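3. How we taught the tasks

We used two ways of getting a task into the robot, and I'll take them one at a time, since most of the arguments in our group came from mixing them up. In the first, which we call hand guiding, a person stands next to the arm, takes hold of it near the wrist and moves it through the task. In the second, an operator sits at the Fidau station with a pair of gloves on and drives the arm and fingers from there. Both end up as the same kind of record: joint angles, finger positions and the video from the wrist.

I came into this project a big believer in hand guiding. It's cheap, it's quick to explain, and you feel the weight of the thing, so you don't ask it to do anything silly! The trouble starts with the fingers. You can push an arm around with one hand, but try closing four fingers and a thumb in a sensible order at the same time (Mirela Rangel gave it a good go, and her recordings are still the best we have of that kind). In the end we kept hand guiding for the reach and the retreat, and gave everything that involved a grasp to the glove operators.

3.1 Starting pose

Every recording begins from a rest pose with the hand loosely curled and well away from the work. We were sloppy about this in the first batch. Operators began wherever the last attempt had left them, and the policy we trained on that data would wander for a second or two before making up its mind. Once we fixed the rest pose the wandering mostly went away, and the starts became so alike that we could line them up by hand without any software. An example of a loosely curled hand is shown in Figure 1.
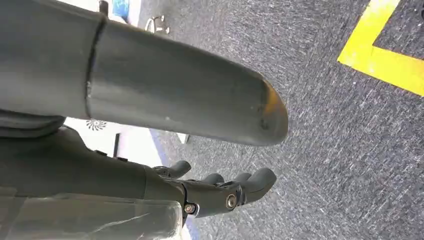 Figure 1. The hand held over the carpet with its fingers loosely curled; yellow floor tape at upper right.

Loose matters more than you'd think. A flat, open hand looks tidy, but then the first thing every operator does is curl the fingers a little, and each one does it in their own way. Starting half curled took that bit of personal style out of the data. Tarcísio Siqueira wanted to go further and script the whole approach, and we tried it for a day, but the scripted part and the human part met with a visible jerk and we dropped it.

3.2 The card task

Our main task is taking a card out of a slotted organizer. I like it because it's small and fussy. The card leans, the slots are narrow, and the hand has to come in at an angle that leaves room for the thumb. We collected 841 demonstrations of it from the glove station and 92 by hand guiding, and threw out 44 of the total where the recording had dropped out partway. What follows is from the notes I kept while collecting, lightly cleaned up.

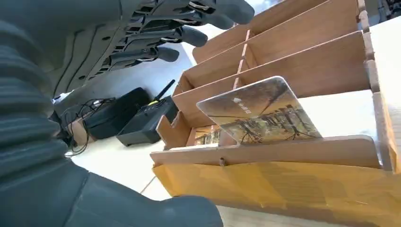

Curkimside, October

Operators split into two camps on the card. Gleice Bezerra goes in high and lets the fingertips come down behind the top edge – slow, but she hardly ever knocks the organizer. Anderson Rocha comes in from the side and pinches. His are faster and they look great on video, and when he misses he misses by a lot. I asked them both to carry on doing it their own way, which Mei-kuen Choi thought was a mistake, and I have to say that by Monday I was coming around to her view.

The problem is that a policy trained on both styles will sometimes pick a path between the two. Halfway between high and sideways is straight into a divider. With one style only, we needed fewer demonstrations to get to the same place, and the robot's tries looked like somebody's tries and not an average of two people. We ended up tagging each demonstration with the style and training on the high approach alone for the results in Section 4. The pinch data is kept separate, and I'd still like to do something with it.

One more thing on the gloves. They get tiring. After a long stretch everyone's thumb starts to lag, and you can see it plainly in the finger traces – the four fingers close on time and the thumb turns up late. We now cut a sitting short as soon as the operator says their hand feels heavy, and we don't argue about it.

3.3 Boxes and people

The second task, picking a small item from an open cardboard box, was added after a visit to our partners at Sultholm. They don't have neat slots. They have boxes with flaps that get in the way, and people whose own hands are in and out of those boxes all day. 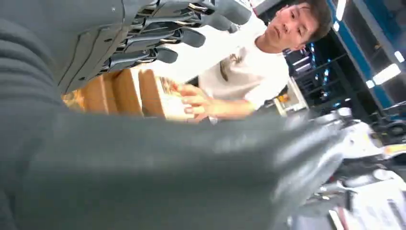 So we had to decide what the robot should learn about a person reaching into the same space. We kept it simple. If a hand is at the box, the operator holds still and waits, and the waiting is recorded like any other part of the task. I worried that this would teach the robot to dawdle, and in the early runs it did, a bit. Cutting the longest waits down to 2000 milliseconds helped, and the pauses we left in were enough for it to pick up the habit of holding back.

We didn't try hand guiding on this one at all. With somebody at the arm and somebody else at the box there was too much going on in too little room, and the glove station keeps the operator out of the way. The Furtado controller settings were the same as for the card task, apart from a softer limit on finger force, which we left in place for every run reported below.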